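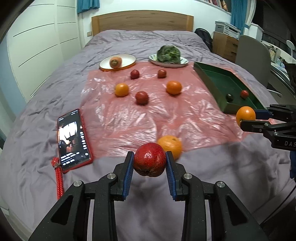

A red fruit in the blue-padded grip at the Filov open day in Adberg. The carrot gets its own plate.

Home News Business Events Letters Subscribe

Robot school opens its doors, and its bedroom

8 Aug 2023 - Visitors who came to Adberg hoping to meet a robot were shown to a bedroom instead, where a good part of the afternoon's work consisted of picking up fruit.

The open day was put on by Filov, a small firm that wants machines to be useful around the house. Its teaching is done with hand-held grippers, worked by people, on a pink plastic sheet spread over the duvet. Oranges and tomatoes are the core of the course. Recordings of each grab are meant to show a future robot how it's done.

"People expect sparks," said Arwel Pumphrey, who led the tours. "We have a carrot."

The firm has 184 grabs on its list for the summer and had finished 17 of them by lunch, a pace Pumphrey described as "brisk for produce." Two grippers can work over the same bed, which calls for some manners at the green tray.

Gwawr Nicholas, who drove over from Tendutach with her son, watched an entire round without sitting down. She said it was more gripping than she had expected, then asked us not to print that. Her son wanted to know when the robot would be able to make the bed. Pumphrey said the bed was on a different list.

Guests were later allowed a turn. The trick, we were told, is to close the fingers slowly and stop before there is juice. Your reporter managed an orange on the second try and was congratulated with what seemed like real warmth.
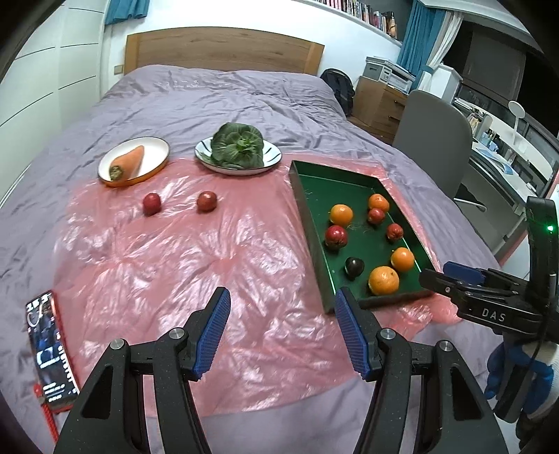

Next visit

Filov will open the room again later in August. Places are free but must be booked through the Hendriks bookshop in Adberg, at the front counter. Visitors are asked to leave their shoes at the door and the plums where they are.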